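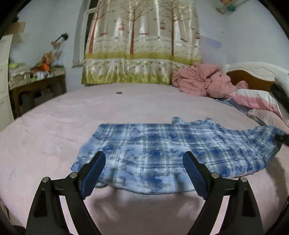
Blue-and-white plaid shirt, laid flat on a pink sheet

From: Jovita Cárdenas
To: Cumik film list
Date: 10th June
Subject: Re: Which cut of The Clesberg Tenant?

> I picked up the Symonenko disc of The Clesberg Tenant and it runs
> 89 minutes. The old tape I had from the rental store was longer, I'm
> almost sure of it. There was a whole bit in the boiler room with the
> landlord's brother before the second killing, and on the disc he just
> shows up dead. Was that scene ever real or am I mixing it up with
> another movie? Also, is the sequel worth the trouble? I've only ever
> seen the box.

You're not mixing it up. The boiler room scene exists and I have it on tape, though my copy is in bad shape and the sound drops out for most of it.

There are two versions. The first is the one Kesance put out on tape, which has the brother going down to check the pipes, the long talk through the grate, and then the business with the coal shovel. The second is the theatrical cut, and that's what Symonenko used for the disc. Their liner notes say they worked from the only print they could find, and that print had been trimmed before it ever got to them. I wrote to ask if they knew about the tape version. They wrote back and said yes, but that a tape was not a good enough source to cut into a film transfer. I can see that, but they could have put the scene in the extras and let us squint at it.

The missing material comes to up to 4 minutes, depending on whether you count the second walk down the stairs, which is on the disc in a shorter form. Besides the boiler room you lose a few lines from the tenants' meeting. The old woman on the third floor says she heard the furnace running in September, when it was supposed to be shut off. Without that line the ending makes a lot less sense. I've seen reviews complain that the furnace comes out of nowhere, and on the disc it does.

As for how it plays, I watched both versions over the same weekend and I still like the tape better, bad sound and all. The movie takes its time and the trims hurt that. The first half hour is mostly people in hallways asking each other about the heat, and it needs the boiler room to pay it off. On the disc you get all the waiting and then a body. The picture is far better, though. I had never been able to tell that the wallpaper in the landlord's office is the same as the wallpaper in the dream. The gore effects also hold up more than I expected at that sharpness, except for the hand in the mail slot, which looks like a glove with a candle in it.

The Clesberg Tenant 2 I would skip unless you're a completist. It has one good scare, in the laundry room, and it's in the trailer. Only the super comes back from the first cast and he is gone after the opening. The rest is a different building and a different killer, and I suspect it was a script for something else with the title put on afterward.

On price -- the disc was a run of 4,000 and it's still easy to get. The tape is another matter. I saw one listed last year for 400 dollars with a cracked case, and I don't think anyone should pay that. If you want to see the scene, write to me off list and I'll tell you what I have. It may take me a while to answer, as my good VCR is in pieces at the moment.

One question of my own. Does anyone remember a version with a different song over the end credits? My tape has the organ piece and so does the disc, but a friend swears he heard a woman singing. He may be thinking of the TV showing, which I never caught.

Jovita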